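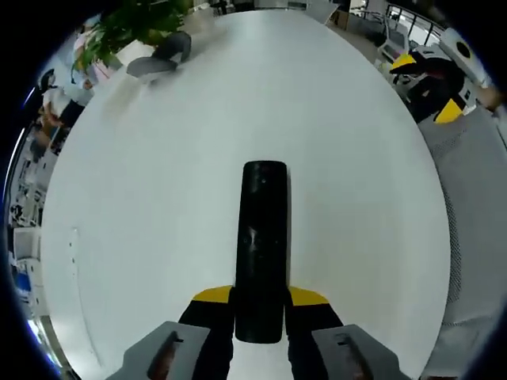 Hearing loop back in the Potside room

The hearing loop in the Potside room is working again. The old amplifier failed in the spring, and the replacement was fitted last week by Iglesias, the same firm that looks after the lights and the boiler. The bill came to $1151, and $600 of that was covered by the Tridcombe neighborhood fund. The rest came out of the repairs budget.

If your hearing aid has a telecoil, switch it to the T setting when you sit down. Some newer aids do this through a phone app, and a few don't have a telecoil at all, so check with your audiologist if you aren't sure. The signal is strongest in the middle rows. It drops off near the back wall by the coat hooks, and the two seats next to the piano still pick up a hum. Iglesias will look at that on their next visit in July.

The loop only carries what goes into a microphone. Speakers at the Thursday talks have been good about this, but questions from the floor are often lost. Please wait for the hand microphone before you start, even if you have a loud voice - people using the loop will hear very little of you otherwise. Chairs of meetings should repeat a question if it was asked without one.

Birutė Butkienė has written a one-page guide for groups that book the room. It covers turning the amplifier on, setting the level and changing the microphone batteries. A copy is taped inside the cupboard door, and there are more at the front desk. The amplifier should be left on standby at the end of an evening. Don't unplug it at the wall, as the level then has to be set again from scratch.

The smaller Sernano room upstairs has no loop and there are no plans to put one in this year. Groups who need one can swap rooms at no charge if the Potside room is free. Ask at the desk, or call the office on extension 360 before noon.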